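Gitico Kvam dash camera: review after 60 days

The Kvam is a single-channel dash camera with a built-in speed warning, sold by Gitico for drivers who want a record of a collision without paying for a subscription. I ran one in a compact hatchback for 60 days, mostly on the two-lane road between Rastumstead and the coast.

Installation took 17 minutes. The mount is adhesive and holds well on clean glass. The power cable is long enough to run along the headliner and down the passenger-side pillar, but the plug is bulky and blocks the neighboring socket in my car.

Daytime footage is sharp. License plates are readable on oncoming cars at town speeds, less so on the highway. At night, headlight glare washes out plates at close range – a common fault at this price.

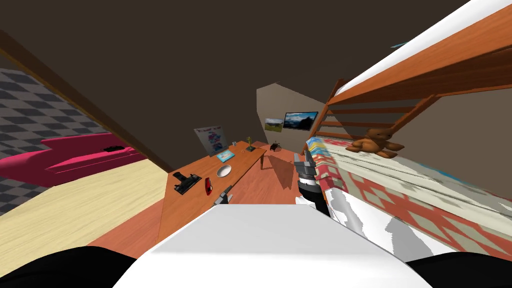
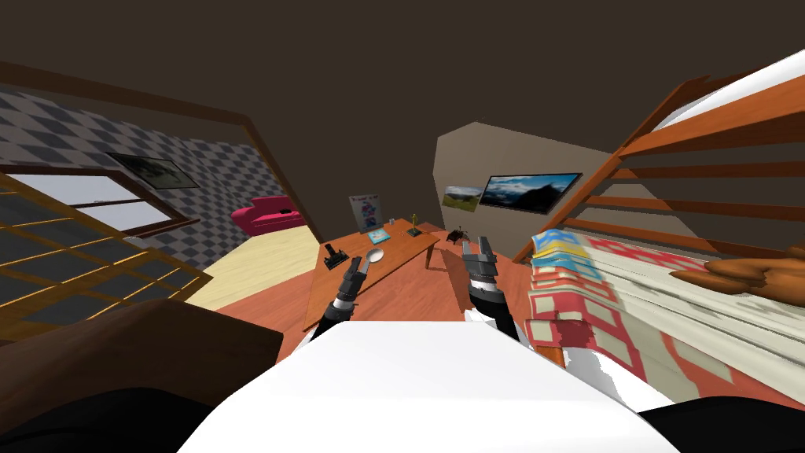 The impact sensor has 5 levels. At the factory setting it locked a clip for every speed bump, and the card filled with protected files by Thursday of the first week. Level 2 cured this. Over the full test the camera saved 1147 clips, nearly all of them from the days before I changed the setting.

The speed warning relies on satellite position and a stored map. It lagged at two places where the limit drops near a school, so it should be treated as a backup to the signs. The tone is loud and has no volume control.

Elsa Midtbø, who drives a delivery van, tried the same unit and had no lockups, though she found the menu buttons too small for gloves.

The Skarkia costs a little more and adds a rear camera. If you park on the street, buy that one. For front recording only, the Kvam does the job once the sensor is turned down. Format the card once a month.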